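Zehn Finger für einen Teller

In der Küche des Integrators Herath gibt es keine Kaffeetasse, keinen Kalender und kein Geschirrtuch mit Küstenmotiv. Es gibt eine sehr glänzende weiße Arbeitsplatte, eine Spüle, einen Geschirrspüler und einen Roboter mit zwei Armen, der seit März lernt, was in anderen Haushalten Gegenstand ausdauernder Verhandlungen ist: Wer räumt ein, und warum steht der Teller schon wieder falsch herum.

Sewwandi Chowdhury leitet die Versuche. Sie hat früher Greifer für Getriebegehäuse ausgelegt und spricht von dieser Zeit wie andere von einem Sommer in der Toskana. »Ein Gehäuse ist schwer, kantig und immer gleich«, sagt sie. »Ein Teller ist glatt, rund und beleidigt.«

Verglichen werden zwei Hände. Die eine heißt Flivham, hat kräftige Finger und stammt erkennbar von Leuten, die einmal Schraubstöcke geschätzt haben. Die andere heißt Privitz, ist feingliedriger und trägt in jeder Fingerkuppe eine Sensorfläche, deren Kalibrierung eine eigene Mappe füllt. Beide sind schwarz, beide haben einen Daumen, und beide kosten so viel, dass man sich für das Geld sehr lange von jemandem den Abwasch machen lassen könnte. Diese Rechnung hört man im Labor nicht gern. Ich habe sie zweimal vorgetragen und bekam beim zweiten Mal keinen Kaffee mehr.

Gesteuert wird das Ganze von einem Regler namens Clutel, einem grauen Kasten im Nebenraum, der die Arme 600-mal in der Sekunde fragt, wo sie sind. Man kennt das von Eltern, deren Kinder zum ersten Mal allein verreisen. Anders als diese bekommt Clutel jedes Mal eine Antwort.

Das Problem beginnt am Rand

Wer einen Teller aus dem Becken nimmt, denkt dabei an etwas anderes. Die Finger wandern unter den Rand, der Daumen legt sich oben an, das Handgelenk kippt, fertig. Für die Maschine ist jeder dieser Schritte ein Kapitel. Der Rand ist schmal und leicht erhöht, die Fläche spiegelt, die Spüle spiegelt auch, und die Arbeitsplatte spiegelt, was die anderen beiden übrig gelassen haben. Die Kamera im Kopf sieht also eine Menge Licht und irgendwo darin Porzellan.

Flivham löst das mit Entschlossenheit. Die Finger schließen, bis der Motorstrom steigt, dann gilt der Teller als gegriffen. Das funktioniert gut, solange der Teller dort ist, wo er vermutet wurde. Liegt er einen Fingerbreit daneben, wird er trotzdem gegriffen, nur anders, und der Arm fährt mit großer Würde einen schief hängenden Teller spazieren.

Privitz tastet. Die Hand nähert sich, berührt, zögert, berührt noch einmal und zieht sich gelegentlich zurück, als habe sie sich in der Tür geirrt. Im Protokoll steht dann »Kontakt verworfen«. Ich habe selten zwei Wörter gelesen, die so viel über einen Vormittag sagen.

Gemessen wurde in Durchgängen zu je 80 Griffen, immer mit demselben schlichten weißen Geschirr. Privitz brachte im besten Durchgang 59 Teller sauber ins Ziel, Flivham lag darunter, war aber deutlich schneller fertig. Welche Hand damit gewonnen hat, hängt davon ab, ob man Teller oder Zeit übrig hat. Chowdhury mag die Frage nicht. Sie interessiert sich für die Fälle, in denen beide Arme gleichzeitig beschäftigt sind, einer oben an der Spüle, einer unten am Geschirrkorb.

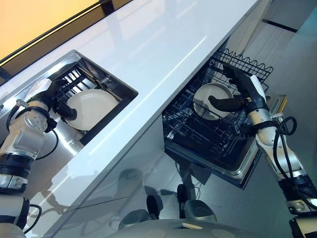 Zwei Momente aus der Versuchsküche bei Herath. 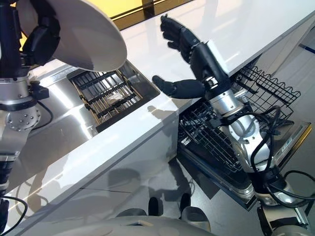

Kabel, Ellbogen, Spülkorb

Über Finger wird in dieser Branche viel gesprochen, über Kabel wenig. Das ist ungerecht. An beiden Unterarmen hängen schwarze Schlaufen, und sie haben eigene Ansichten über den verfügbaren Platz. Sind sie zu kurz, bremst das Handgelenk. Sind sie zu lang, möchten sie mit in den Geschirrspüler. Chowdhury verbringt nach eigener Auskunft mehr Zeit mit Kabelbindern als mit Algorithmen und hält das für den normalen Zustand der Robotik.

Dann der Korb. Ein Oberkorb ist eine Landschaft aus dünnem schwarzem Draht vor einem dunklen Innenraum, und wer sich das für eine Kamera ausgedacht hätte, müsste sich unangenehme Fragen gefallen lassen. Die Zinken verschwinden im Bild, sobald eine Hand davor steht. Clutel rechnet deshalb mit einem gespeicherten Modell des Korbs weiter, das genau stimmt, bis jemand den Korb zwei Zentimeter weiter herauszieht.

Am besten gefällt mir, was die freie Hand tut. Menschen stützen sich ab, kratzen sich oder halten schon den nächsten Teller. Der Roboter muss auch das Warten gesagt bekommen: Wohin mit den Fingern, wie hoch, in welche Richtung der Daumen? Eine schlecht geparkte Hand steht dem anderen Arm im Weg. Für die Parkposition gab es drei Entwürfe, einer davon sah aus, als wolle das Gerät eine Straßenbahn anhalten.

Im Herbst soll ein gemischter Betrieb folgen, Flivham links, Privitz rechts, grob vor fein. Danach kommen Schüsseln an die Reihe. Auf das Wort »Besteck« reagierte man im Labor mit einem Blick aus dem Fenster.

Zum Abschied habe ich meinen Becher selbst eingeräumt. Chowdhury hat ihn wieder herausgenommen und anders hingestellt.

Diese Website verwendet Cookies, um Inhalte zu personalisieren und Zugriffe zu analysieren. Alle akzeptieren | Nur notwendige | Einstellungen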